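**Praying the rosary in the car?**

**shirley_marchand:** Hello dear friends! My drive to Sutherland is up to 90 minutes now, and I've started saying my rosary on the way (out loud, beads in the cup holder). My sister says it doesn't count if I'm watching the road. What do you all think?

**WayneMac:** I'm with your sister, sorry! I lose my place by the second decade and then I'm just mumbling at traffic.

**solange_g:** Oh Wayne, mumbling is still praying! Shirley, keep going, and use your fingers for the Hail Marys.

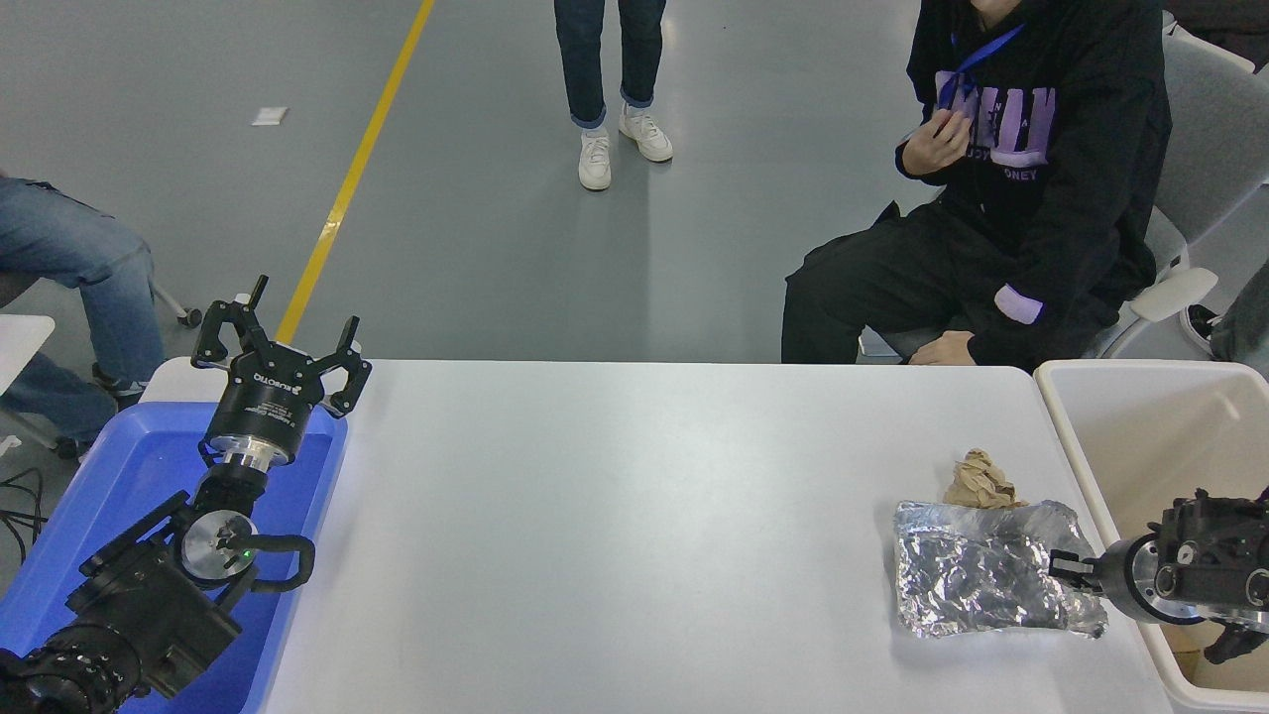
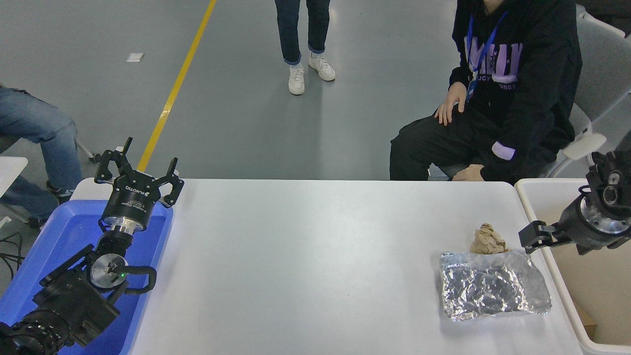
*The white table, two views*

**WayneMac:** Well, I'd still save it for the kitchen chair, Solange, but I'll grant you it beats the radio.

**shirley_marchand:** Thank you both, I'll try fingers tomorrow and say a decade for Wayne!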